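Irka Stores Consolidation – Progress Report to the Plumuren Fund
Reporting date: Sep 14, 2018

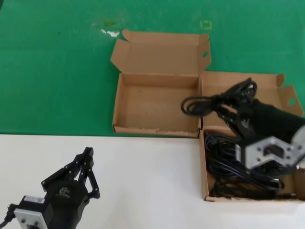
Cable stock remains the largest open item in the consolidation of the Irka equipment store. The inventory taken in July listed 198 cables in mixed storage, most of them without a length or connector recorded. Repacking uses one type of carton throughout, a plain corrugated box with an attached lid that folds back upright while the box is being filled. Black cables are coiled before they go in, and an empty box is kept open beside the one in use so that a second type can be separated at the same bench. The lids have side flaps, and the round hole in the right flap gives a fixed point for tying on the contents tag. One weakness has been noted: the bottom lip of the front edge frays slightly on some cartons. Cartons with more than surface fraying will be held back from the upper shelves.

Work completed

Shelving in bays A to D has been cleared, cleaned and relabeled. The old handwritten bay cards were withdrawn and replaced with printed cards carrying the bay letter, shelf number and carton range. Power supplies and adapters are packed and entered in the stock list. Signal cables are packed up to carton 18.

The supply of cartons from Calleleck arrived in one delivery. Two bundles were crushed at the corners and were exchanged at no cost.

Work in progress

Power cables are being sorted by connector, then by length. Cables longer than the bench are measured on the floor against a taped line. Any cable with damaged insulation goes to the test shelf and stays off the stock list until it has been checked.

The stock list was moved to the Hettiarachchi format at the Fund's request. The change required each earlier entry to be split into separate fields for connector, length and condition. Entries made before July still show condition as "unknown" – these will be corrected as each carton is opened.

Budget

The approved amount for cartons, labels and shelf repairs was 2070. Spending to date is 2000, all of it against the original budget lines. The balance is reserved for labels. No additional funds are requested for this stage.

Next steps

Finish the power cables and close bay E. Reprint the carton tags for the signal cables, as the first batch used a type size that cannot be read from the aisle. Send the Fund a full copy of the stock list once the test shelf has been emptied.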